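Thursday, Kurthorpe

Woke before the alarm again. The ferry horn goes at an hour when it's still dark and the window in my room doesn't shut all the way. Breakfast was bread, a boiled egg and the last of the jam I bought in Skarnov. Shewit had already gone down to ask about the bus and came back with two different answers, one from the desk and one from the man who sweeps the steps.

We went with the desk. It was wrong. We waited until the shop opened and then walked, 20 minutes uphill with the bags. My left strap is going where I sewed it in December and I'll have to do it again tonight with better thread.

The post office only changes cash in the morning and we got in just before they shut the counter. I changed enough for 4 days. Shewit changed more, and lent me a bit for the room deposit. I wrote it inside the back cover so I don't forget.

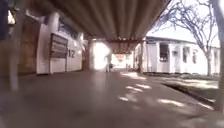
Afternoon

Lunch at Amato. Soup, then fish with potatoes, which I didn't finish. Settimio Farina runs the place and wanted to know where we were headed. When I said Grostine he said to take the inland road and leave the coast for the way back, as the coast buses stop early at this time of year. He drew it on a receipt and I have it in my passport cover.

Washed three shirts and a pair of socks in the sink. Hung them over the chair.

Nives Pace wrote to say we can have the room in Grostine for an extra night if we want it. I'd like to. Shewit is less sure and wants to keep a day spare for the crossing. We left it until tomorrow.

Evening

Cold once the sun went. Played cards downstairs with Hermenegildo Lozano, who has the room across from mine and is going the other way, to Skarnov. I gave him what was left on my bus card there and he gave me a paperback with the cover gone. Read more than 3 chapters – not bad so far.

Strap still not fixed. Bus at seven, if the desk is right this time.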